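2025-01-31, Clarum bench notes

Chantal Doucette has been filling sample cups by hand for 11 years, so I was glad she stayed on this morning to show me how she likes them set out - closer together than I'd have guessed!

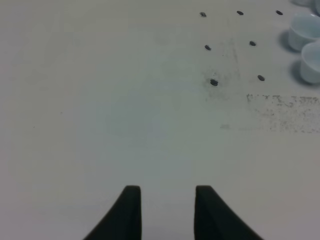
Gripper open over the bench, cups along the right side.

She'll be loading and checking now, with less pinching and reaching, and she's pleased for her wrists but a little sorry to lose the chatty part of the job. Ask Drurthorpe about a second stool.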